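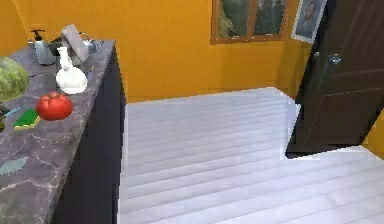
The simulated kitchen used for household task trials at Flindham, with everyday items set out along the counter.

Report on the visit to the Flindham robotics laboratory

In July a delegation from the Kundby Institute attended the open afternoon held by the household robotics group at Flindham. The delegation was led by Zubaida Siddiqui, Head of Applied Programs, who was accompanied by Kamran Paracha of the technical training unit. The visit formed part of the Institute's review of how simulation might be introduced into its certificate courses in automation.

Visitors were received at 1:30 p.m. by the laboratory's director, Ewurabena Akpalu. In her opening remarks Dr. Akpalu set out the group's program of work, which is concerned with the handling of ordinary objects in the home: picking up, putting away, wiping down and passing to a person. Most of this work is now carried out first in rendered rooms. The laboratory maintains a library of 40 such rooms, the majority of them kitchens, and draws on them both for training and for the assessment of its control software.

The first demonstration was given by Faustino Villaseñor in the main laboratory. The kitchen shown to visitors has a long counter of veined dark marble, orange-yellow walls and a door standing open at the right. Mr. Villaseñor explained that the choice of objects on a counter is made with some care. A tomato is round and will roll if it is pushed. A sponge lies flat and offers very little height to grip. A vase with a narrow neck may be grasped in one place and knocked over from another. The software is scored separately on each class of object, and the results are kept with the version of the room in which they were obtained.

Members of the delegation asked about the effect of colour and surface pattern. In reply, it was noted that the group alters wall colour, lighting and countertop finish between trials. Strongly patterned stone had given difficulty in earlier versions of the software, particularly with flat items, and rooms of this kind have been retained in the test set for that reason.

The second demonstration concerned the transfer of a task from simulation to equipment. Usman Niazi presented the Brirkach arm, a bench-mounted unit which the laboratory has used for two years. Visitors observed the arm move a sponge from a tray to a rack, and then repeat the task with the tray turned. One attempt was stopped by the operator when the sponge slipped – the run was recorded as a failure and the arm returned to its starting position. Mr. Niazi remarked that failed runs are reviewed at a weekly meeting, and that the same situation is then rebuilt in simulation wherever practicable.

A discussion period followed in the Rajput Room, attended by more than eight representatives of partner colleges and local employers. Questions dealt chiefly with licensing, the computing equipment required and the time needed to prepare teaching staff. Dr. Akpalu advised that a college could begin with a small number of rooms and a single desktop workstation. She cautioned, however, that students should have regular access to a physical arm, as scores obtained in a rendered kitchen are not accepted by the laboratory as evidence that a task may be performed in a real one.

Arrangements were discussed for two instructors from the Institute to spend a short period at Flindham during the coming academic year. Mr. Paracha will prepare a proposal covering travel, supervision and the use of shared course materials. A draft will be circulated to program heads for comment.

The Institute wishes to thank Dr. Akpalu and her colleagues for their hospitality. Staff who would like a copy of the visitor information package may request one from the office of Applied Programs.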